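About Grolik

Who we are

Grolik is a small testing firm based in Wedumwood. We find out whether machines can do ordinary chores yet, and we write down what we find. The chores are the ones people do at home and on the shop floor: clearing a table, stacking cups, folding towels, wiping a counter, packing a carton, putting returned stock back on a shelf.

We do not build robots and we do not sell them. Our customers are care homes, laundries, small factories and shops that have been offered a machine and want to know what it will do on a normal working day. Some makers also pay us to test their equipment before it goes on sale. They get the same report as anyone else, and they do not see it early.

What we do

Each machine we take on is given a list of chores from our test book. The book has 75 chores in it at present. Every one is written in plain words, with a starting layout, a finishing layout and a time limit set by watching a person do the same job. A chore counts as done when the finishing layout is reached with no one touching the machine or the objects. A dropped cup is a fail, even if the machine picks it up again afterwards.

We run each chore 10 times. Between runs the objects are moved a little, as they would be in a kitchen where people put things down wherever there is room. Most of the failures we record come from that small change. An arm that has learned to lift a cup from one spot will often close its fingers a thumb's width to the side when the cup is somewhere else. 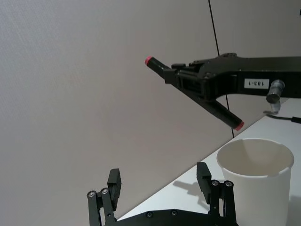 Two-armed work is where we spend most of our bench time now. A good many household jobs need one hand to hold and another to do something, such as taking a lid off a jar or pulling a pillowcase over a pillow. The arms also have to keep out of each other's way, and on a small table that takes up a surprising share of the run.

Can machines do the chores yet?

Some of them. Picking up a rigid object of a known size and putting it in a known place is now fairly dependable. Sorting cutlery is fair. Cloth is poor, and so is anything wet, clear or thin. Of the 75 chores, the best machine we have tested passed 19 to the standard we would accept in a paying customer's building. It was also slower than a person at every one of them.

On the shop floor the picture is better, mainly because the layout can be kept the same from one shift to the next. The Zerkier packing trial, which we finished in November, ran to 685 cartons, and the full results are on our reports page.

Where we work

Our test rooms are in Man House, on the Wedumwood trading estate. There is a kitchen, a laundry room, a packing line and several plain benches for single tasks. Visits are by appointment. Please wear flat, closed shoes, and leave bags in the lockers by the front door.

Working with us

If you have been quoted for a machine and would like it tested, send us the maker's data sheet and a short list of the jobs you want done. We will tell you which of them are already in the test book and which we would need to write. New chores are added to the book for everyone, without the customer's name.

We do not offer advice on staffing.

Page last updated December 2019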